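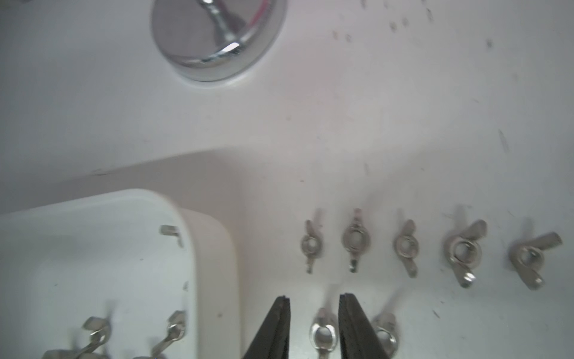 Kandpal gripper kit: picking wing nuts out of a row

Octavian Jitaru
We are trialing the Kandpal two-finger kit with the wrist camera. The job is moving silver wing nuts between a white tray and a white work surface. Nuts set out in a row with space between them pick well. Nuts leaning on the tray rim get missed or knocked over. Lollik quotes 900 for the finger upgrade. Is it worth paying for, or is this a vision setting?

Geeta Semwal
Vision first. Brushed metal on a white background gives weak edges, and a polished fixture near the work puts highlights in the view. Lock the exposure, turn off auto white balance and retrain with 200 picks at your own bench. Include nuts hooked over the rim, because the stock model has very few of those. Ours was usable after that with the standard black fingers. Approach along the ring with one finger on each side and keep the wings out of the closing path. Set approach clearance to 5 mm.

Kamlesh Chaudhary
had the same thing, swapped the tray for a dark one and it went away. didn't buy the upgrade

Kuldeep Rana
The upgrade changes the tip profile only. It will help in the tray corners if your fingers touch the wall before they reach the nut. Check the log for contact stops before you order. Firmware 22 or later is needed for the new tips.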